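Session 4: Looking at a kit before you buy it

Okay, so last time I promised we'd get into a real offer, and I picked the Umero hand-and-arm package from Stavden. I've read the quote twice (it runs to 31 pages!) and I still had questions, so bring yours too.

The basics: the hand add-on is listed at 3,373 dollars, and a year of phone support is another 600. Ildikó Szekeres thinks the support is worth it. I go back and forth – ask me again in June.

When I look at a hand I go straight to the fingers and thumb, then I check what room they have near the yellow pieces you'll be working with.

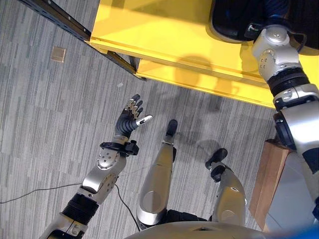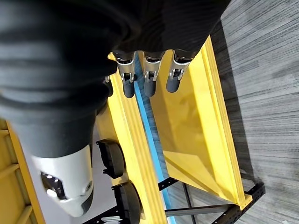 What to hand in

1. One page on whether you'd buy the package, with the support or without.
2. Two questions you'd send to Stavden before signing.
3. A short note, 200 words tops, on how you'd test the grip. Please say which parts you'd pick up and how many tries you'd allow!

Drop it in the course folder before we meet again.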